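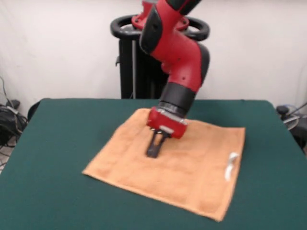

Who owns a mural once it has been painted on someone else's wall?

Ownership of the wall and ownership of the painting are settled separately. The building owner normally owns the physical paint layer, while the artist normally keeps the copyright and certain personal rights in the work, unless a signed document says otherwise.

Chapter 5
Wall Agreements

5.1 Scope of the chapter

Chapter 4 dealt with the commission, meaning the contract between the artist and the party that pays for the work. This chapter deals with the wall. The two contracts are often signed in the same month and are often confused with each other, particularly where the building owner and the commissioning party are the same. They should be drafted as two documents even then. A commission ends when the work is delivered and paid for. A wall agreement begins at about that point and may run for decades.

The term "wall agreement" is used throughout for any written arrangement by which a property owner permits a mural to be placed and kept on a building. In practice the document may be titled a license, a lease, an easement or a letter of permission. The title has little legal weight. Courts look at what the document grants, for how long, and whether it binds a later owner.

State law differs on most of the points below. The chapter describes common practice and identifies the questions to be put to local counsel.

5.2 Terms used

Host wall. The exterior surface on which the work is placed, including the masonry or cladding, any primer, and any panels fixed to it.

Owner. The party holding title to the building. A tenant is not an owner, and a tenant's signature alone does not secure a wall.

Sponsor. The city office, business district or nonprofit body that arranges the work and usually carries the maintenance duty.

Term. The period during which the work may remain in place without further consent.

Removal. Any act that ends public display of the work, including demolition, overpainting, cladding, and construction on an adjoining lot that blocks the wall from view. Some agreements exclude the last of these. The drafter should state which meaning is intended.

5.3 Permission that ends on sale

A license is personal permission. In its plain form it can be withdrawn by the person who gave it, and it does not pass automatically to a buyer. An easement is an interest in the property itself. When properly recorded with the county, it remains in force after the building is sold.

The difference is of no consequence until the building changes hands. The case of the Tadeck Building in Condumberg shows the usual sequence. The owner gave a two-page license for a mural on the east wall, with a stated term of 12 years. The sponsor filed the license in its own office and did not record it. The building was sold in the third year. The buyer's title search showed no encumbrance, and the buyer had the wall painted gray in September as part of a general repair.

The artist, Ayana Lemma, had an arguable claim against the buyer under the law protecting works of visual art. The sponsor had a contract claim against the seller, who had agreed to give notice of any sale and had not done so. Neither claim could restore the wall. The matter was settled for a sum covering the original fee and part of the legal costs.

Two points should be taken from the file. The 12-year term gave the sponsor no protection against a purchaser without notice. The notice clause created a duty but attached no consequence to a breach of it.

5.4 Parties and signatures

The sponsor should obtain a current copy of the deed before drafting. The name on the storefront, the name on the lease and the name on the deed may be three different names. Where title is held by a company, the signer must show authority to bind it. Where the building is mortgaged, the lender's written consent should be requested if an easement is to be granted. A lender that has not consented may be able to extinguish the easement through foreclosure.

Shared walls need particular care. On older commercial blocks the side wall of one building may be a party wall in which the neighboring owner also has rights. A survey is the normal means of settling the question. At Lovach Row, a sponsor obtained the signature of one owner only, and work was stopped with the scaffold already standing.

5.5 Length of term

Short terms are easier to obtain. Long terms justify the cost of surface preparation. Most sponsors work between these limits by setting a fixed first term followed by automatic renewal from year to year, either side being free to end it on written notice.

The Condumberg program now uses a first term of 5 years, with 70 days' notice of removal at any time after that. The notice period was proposed by Lemlem Belay, then the city's property officer, to allow for photographic recording of the work, written contact with the artist, and a decision on whether any part of it could be detached. Works on fixed panels can often be moved. Works painted directly on brick usually cannot be, except at a cost well above the original fee.

5.6 Damage and repair

The agreement should assign three duties: who reports damage, who decides on treatment, and who pays. Leaving the second unstated is a frequent error. An owner acting in good faith may cover graffiti with whatever exterior paint is at hand, and the repair may then do more harm than the original tag.

The Tesfamariam agreement, reproduced in full at the end of this chapter, requires the owner to report damage within 2 business days and prohibits any cleaning or overpainting before the sponsor has inspected the wall. An exception is made for threats, slurs and similar content, which the owner may cover at once with a removable sheet. The sponsor pays for treatment up to an annual limit. Damage caused by leaking gutters, failed mortar or other defects in the building remains at the owner's expense.

5.7 Order of the remaining sections

Sections 5.8 through 5.11 take up the artist's rights of attribution and integrity, and the form of waiver in common use. Section 5.12 covers insurance. Readers concerned only with publicly owned buildings may go directly to Chapter 6, although the definitions in section 5.2 apply there as well.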